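Sourdough Starter Housekeeping: Keeping the Good Bugs Happy

Posted 30/05/2018 in Kitchen Tips

I love my starter. I love it the way some people love a cat, and it's about as bossy. What hooked me was finding out that the jar is a whole town of living things -- wild yeast doing the puffing up, and bacteria doing the souring -- and that most of what goes wrong in it comes down to how you feed them and how you wash up. So these are my housekeeping tips, collected from three kitchens and a lot of flour on the floor!

Feeding

Weigh everything. Cups will drive you mad, especially with rye. My everyday feed is equal weights of old starter, flour and water, and for a big bake I build it up overnight to 600 grams so there's plenty for two loaves and a bit left to carry on with.

If your tap water smells like a swimming pool, pour a jug the night before and leave it out with a cloth over it. That takes care of plain chlorine. Some towns use chloramine, and that won't leave on its own, so call your water office and ask (they're usually delighted to get a question).

Whole grain flour is a great pick-me-up for a sluggish jar. A spoonful of rye in the feed is usually enough, and I've seen a sulky starter double by lunch after it.

In July my kitchen gets hot and the starter races. I use cooler water and a smaller spoonful of the old stuff in each feed, and I move the jar to the bottom of the pantry. In winter it lives on top of the fridge.

The jar

Straight sides, wide mouth, lid set on loosely. Never screw it down tight -- the gas has to go somewhere! Put a rubber band around the outside at the level of the fresh feed and you'll see at a glance how far it has climbed.

I move mine to a clean jar once a week. The crust that dries on the glass above the starter is where mold likes to get going, so scrape down the inside after every feed. A flexible spatula beats a spoon for this by a mile.
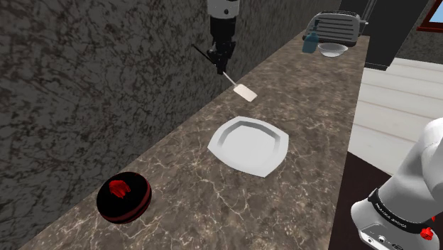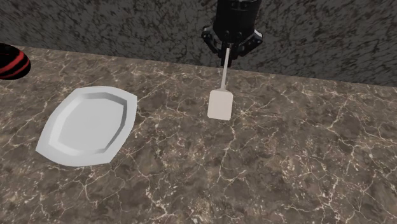

Spatula with a pale handle, in both views.

Washing up

Cold water first! Hot water cooks the starch and turns it to glue, and then you're chipping at it all evening. Soak, rub with your fingers, and only then bring out the hot water and soap.

Keep starter out of the drain. Scrape leftovers into the compost or the trash, because flour paste in a pipe sets up like plaster. I learned this in our old place on Bundlow Street, where the plumbing dated from 1919 and had no sense of humor.

Don't use a sponge on dough tools. The dough gets into the holes and you'll never get it out. A stiff brush is better, and so is a plastic scraper. Rinse well and let everything air dry completely before it goes back in the drawer.

You don't need antibacterial soap for any of this. Plain dish soap and a good rinse do the job, and the starter goes into a dry jar.

Is it off, or just hungry?

A sharp smell like nail polish remover means hungry. Feed it twice in a day and it should sweeten up.

Gray liquid on top is hungry too. Pour it off or stir it in, whichever you like. I stir it in for a sourer loaf.

Pink or orange streaks mean it's over. Throw it all out, don't taste it, and don't try to rescue a bit from the bottom. Same for anything fuzzy, whatever the color. Wash the jar very well or retire it.

Going away

A fed starter sits happily in the fridge for a couple of weeks. For anything longer, dry some! Smear it thin on parchment, leave it until it snaps, crumble it into an envelope and write the date on the front. I have 125 grams of flakes in the cupboard as insurance, and waking them up takes nothing more than warm water, flour and a few days of patience.

Discard pancakes

Save your discard in its own tub in the fridge for up to a week. One cup of discard, one egg, a splash of milk, a pinch of salt, a spoonful of sugar, and half a teaspoon of baking soda stirred in at the very last moment. It foams up like a science fair volcano and the pancakes are wonderfully tangy -- try them with blueberries. Cook them right away while the bubbles are still going.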